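Can a mayoral candidate use a pop song at a rally if the band hates it?

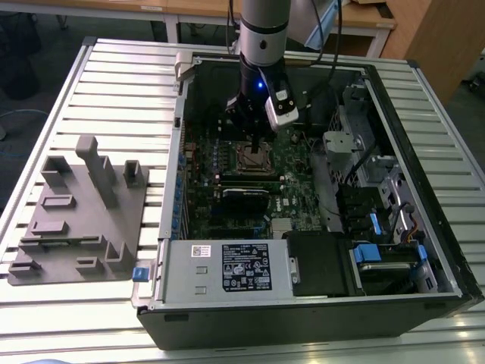

Campaign music and permission
Asked by Chrysoula Drakos

My cousin and I have been arguing about this since Friday. A guy running for mayor in our town walks out to an Ilix song at every event, and the singer posted that she wants him to quit it. My cousin says once you buy the song you can play it wherever you like. I say no way! He also put a chunk of it in a video that has 867 likes so far. Who's right?

Angus Munro
You're both a little right, sorry. Buying a song doesn't let you play it in public, but a lot of halls already pay for a license that covers music in the building. Some of those licenses leave out political events, and a songwriter can sometimes ask to have a song pulled from a campaign's own license. So I'd start by asking the hall what they have – ours took 3 emails to answer me. The video is another matter. Putting music to pictures needs its own okay from whoever owns the song and the recording, and the hall's license won't help with that.

Sotiris Sotiropoulos
he should just stop, it's embarrassing. I wasn't voting for him anyway

Polyxeni Chatzigeorgiou
What Angus said. I helped on a school board race and we paid a local kid $100 to write us a tune. Kind of corny, but people hummed it all February!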